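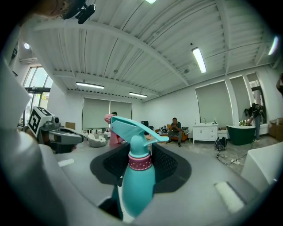 Domestic and Light Industrial Automation
Unit 6: Can machines do the chores yet?
Module notes, Lesego Van Wyk and Maximiliano Gallardo

Before the session, read the Potgieter chapter on contact and grip force. The questions at the end are for the seminar and will not be marked.

1. What we mean by a chore

A chore is a string of small jobs with a goal that a person would state in a few words: wipe the bath, put the bottles away. Washing machines and dishwashers already do chores in a narrow sense. They work because we bring the load to them and shut the door. In this unit we are interested in the other part, where the machine has to go to the work and cope with what it finds.

2. The spray bottle

We use the trigger spray bottle as our running case. Bireo used it in their cleaning trials and the results are easy to follow. Split the job up as follows.

Find the bottle. Largely solved in good light. Two bottles of the same shape, one partly behind the other, still cause wrong picks.

Pick it up. A tall bottle tips if the fingers close unevenly. Soft or mesh-like fingers help, as they bend to fit the shape. The weight changes as the liquid goes down, so a grip set for a full bottle may crush a nearly empty one.

Turn it. The nozzle must face the surface. A robot that picks the bottle up the wrong way round has to put it down and start again, or turn it with a second hand.

Squeeze the trigger. Most two-finger grippers cannot hold the body and pull the lever at once. People do it without thinking. The usual answers are a second arm, a special finger, or a powered sprayer in place of the bottle.

Wipe. Pressure must stay fairly even over a curved surface such as the side of a bath. Knowing when to stop is harder than the wiping.

3. Learning from people

Writing rules for each of these steps is slow. The common method now is to have a person do the job with hand-held grippers that carry cameras, then train the robot on the recordings. No robot arm is needed while recording. Printed marker patterns on a gripper give the software a known shape to track, which helps it work out where one hand is relative to the other.

The weak point is force. A camera sees where the fingers went and says little about how hard they pressed.

4. Worked figures

Setareh Akbari's group at Taltusura recorded 600 runs of "pick up, turn, place" with spray bottles. The trained robot then finished 62 per cent of its test runs. When the bottles were moved to a room it had not been trained in, this fell to 18 per cent. Please quote both numbers if you use this study in your coursework.

5. The shop floor

Vullov's packing line does better with similar bottles, mainly due to fixed lighting, known positions and a guard that keeps people out. Refilwe Mahlangu's guest talk covers the cost of setting this up.

For the seminar

Which step in section 2 would you remove by changing the bottle?
Would you let a machine with the lower success rate work in your own home, and at which chores?
What would you record besides video?

Send corrections to Bheki Modise.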